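Skurnden Forums > Backend > Messaging and Serialization

Topic: Dropping fields between two services, no errors anywhere

kettlemoth
ok so going nuts. two services, one writes orders onto the queue, one reads them. same schema file supposedly. reader gets the message, parses fine, but discount_code is empty. Always. logs on the writer side show it set. No exception, no warning. Using Drindness for the broker, protobuf for the payload. what am I missing

prunebatch
Field number. Somebody renumbered it.

kettlemoth
checked, same number both sides. 8

prunebatch
Same number in the repo or same number in what's deployed? Different question.

ohm_sweet
Also check the type. If one side has it as string and other side has it as int32 the wire type won't match and the reader shoves it into unknown fields. Parses happy as anything. Field comes out default.

kettlemoth
repo says string on both. how do I see what's deployed, the generated code is baked into the container

ohm_sweet
Dump the raw bytes off the queue and run protoc --decode_raw on it. No schema needed. You'll see the numbers and what's in them.

kettlemoth
will try after lunch

Karim Hajji
Before you go down that road, why protobuf at all for this? Two services, one team. Send JSON, you'd have opened the message in a text editor and been done by now. We ran binary formats for years at my last job and half the tickets were exactly this.

prunebatch
JSON would drop it just as quietly if the key was misspelled. Most parsers ignore extra keys by default.

Karim Hajji
Yes but you'd SEE it. That's my whole point. Human can read it.

prunebatch
decode_raw is one command. And you get types. Try sending a 64 bit id through JSON into a browser and tell me how readable the last digits are.

Karim Hajji
Send it as a string. Solved problem.

prunebatch
Then it's a string on one side and a number on the other and you're right back in this thread lol

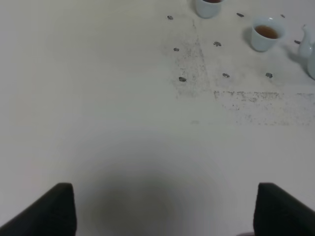 Replies, page 2

kettlemoth
back. decode_raw output for one message:

1: 401
2: "EUR"
5: 80
8: 2

so 8 is there but it's a number?? should be a string like SPRING something

ohm_sweet
There you go. Writer is sending an int in 8. Reader expects a string, wire type mismatch, goes to unknown. Your writer image was built from an older schema. Or a newer one.

kettlemoth
but the logs say discount_code is set

ohm_sweet
Set to what tho. Does it print the value

kettlemoth
...prints "discount_code: present". I wrote that log line. ok

fernicular
Had the same thing in July. Ours was an enum that got turned into a string in place, same number kept. Never reuse a number for a different type. Mark the old one reserved, take a new number, write both for a while, then stop writing the old one once every reader has moved.

kettlemoth
found the commit. discount used to be an enum, 8, then somebody (not me!!) changed it to string and kept the number. writer image didnt rebuild becuase the build cache thought nothing changed. schema lives in a submodule

prunebatch
Submodule. Of course.

Karim Hajji
So a schema change, a cache and a submodule. With JSON there's no build step to go stale.

fernicular
Karim you'd still have had an old writer sending the enum number. Reader gets 2 where it wants a string. Depending on the parser it blows up or coerces it to "2" and then you've got a discount code called 2 in the database. I've cleaned up that one and I'd take the empty field.

Karim Hajji
Blowing up is what I want. Loud failure on the first message. That's better than an empty field for however long this has been going on.

ohm_sweet
Fair on the loud part. You can get that with protobuf too, check for unknown fields after parse and log it. Not all the language runtimes make it easy.

kettlemoth
is there a way to stop the schema change at review time, before it ships

fernicular
Compatibility check in CI. Compares the new schema against main, fails on type changes, reused numbers, deleted fields not reserved. We use Bikent for it, set up took an afternoon. There are others. Run it in the schema repo, not in the services or people skip it.

prunebatch
+1 on the CI check. We have a script that does the same thing, over 80 lines of shell, ugly, works. Don't ask for it.

kettlemoth
can I ask for it

prunebatch
No

kettlemoth
plan then: reserve 8, new string field at 9, rebuild both with no cache, replay the bad messages. does replay even work, old ones have the enum in 8

ohm_sweet
Write a small one-off that reads with the old schema, maps enum to code, writes 9. Don't put that mapping in the real reader, it'll live there forever.

Karim Hajji
Agree with that at least. And check 9 isn't already taken in some branch.

kettlemoth
9 is taken in a branch. going with 10. thanks all, will post the CI config when its done

fernicular
Pin the submodule while you're at it.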